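Die erste Bestellung bei einer Schmuckwerkstatt aufgeben

Wer Handgefertigtes einkauft, bestellt beim ersten Mal meistens zu viel, zu spät und in einer Farbe, die auf dem Bildschirm besser aussah. Bei Sustach haben wir alle drei Fehler gemacht, den letzten gleich zweimal. Unsere Halsketten kommen inzwischen von Idwood, einer kleinen Werkstatt in Kadcombe, und so gehen wir heute vor.

Schritt 1: Muster anfordern

Bittet um drei Muster pro Modell und bezahlt sie. Eine Werkstatt, die Muster verschenken soll, schickt verständlicherweise das, was ohnehin herumliegt. Notiert auf jedem Beutel Modell, Farbton und Eingangsdatum.

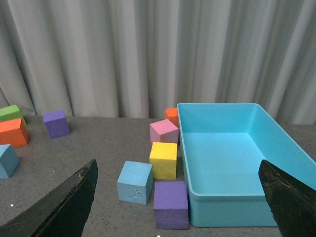
Schritt 2: Farben festlegen

»Ein warmes Orange« ist keine Angabe, sondern ein Stimmungsbild. Schickt ein Stück Stoff oder Garn per Post und behaltet die zweite Hälfte davon. Vergleicht bei Tageslicht, am besten zu zweit – einer sieht immer mehr Rosa als der andere.
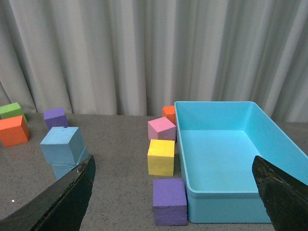
Farbige Schaumstoffwürfel und ein hellblauer Behälter.

Schritt 3: Menge und Termin vereinbaren

Rechnet mit acht Wochen ab Anzahlung und fragt nach Feiertagen vor Ort. Mehr als 100 Stück würde ich beim ersten Auftrag nicht bestellen, auch wenn der Staffelpreis lockt. Die Anzahlung geht vor dem Materialkauf raus. Perlen lassen sich schlecht mit guten Absichten bezahlen.

Schritt 4: Ware prüfen
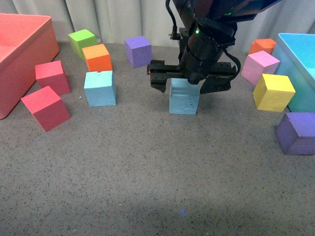
Packt die Lieferung komplett aus, bevor ihr das erste Stück beurteilt. Handarbeit schwankt, und was einzeln nach Fehler aussieht, ist in der Reihe oft bloß Charakter. Legt dann zwei Behälter bereit, einen für »geht in den Verkauf« und einen für »Rückfrage«, und zwar in deutlich verschiedenen Farben, etwa links Lachsrot und rechts Cyan wie auf dem Bild. Bei zwei grauen Kisten landet die Rückfrage irgendwann im Schaufenster.

Schritt 5: Rückmeldung geben

Schreibt der Werkstatt auch dann, wenn alles stimmt. Wir führen die Notizen in Dafis, eine Tabelle reicht genauso. Bei Mängeln: Foto, Stückzahl, Vorschlag zur Lösung. Ausrufezeichen bitte weglassen, die übersetzen sich schlecht.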